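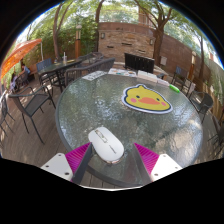 Asked whether a beginner could get through the Dundevent share market course without a finance background, one reader wrote back that she'd managed it on her lunch breaks and only got stuck on the bond chapter. I got stuck there too! Went through it twice, and now I can finally follow the evening business report when yields start moving.

Some background. I signed up in July 2022, when every second headline was about inflation and interest rates and my super balance was going backwards. I wanted to know why a fuel price on the other side of the world should knock a few per cent off a supermarket stock (it does, and unit 2 explains it beautifully).

The course runs over 6 units and costs $118, or $100 if you skip the printed workbook. Get the workbook. It has proper wide margins, and the exercises have you tracking two made-up companies, Weltel and Hviid, through a rate rise, a bad earnings season and a takeover bid. Weltel carries a mountain of debt and Hviid sits on cash, and watching them drift apart as borrowing costs climb taught me more than years of half-reading the finance pages. I was barracking for Hviid by the end.

The practice portfolio is the other favourite of mine. You get pretend money, a delayed price feed and a little journal box where you have to write your reasoning before you buy anything. My early entries are embarrassing, mostly panic with spelling mistakes.

Grumbles: the currency section is thin, and the tax notes are too general to be much use at lodgement time. I'd also tried the Widitz course before this one, and its charts are easier to read on a phone. The teaching at Dundevent is miles better though, with plenty of worked sums and no one hinting that you'll get rich.

I've started unit 4 again, just for the bit on commodity prices. Four and a half stars.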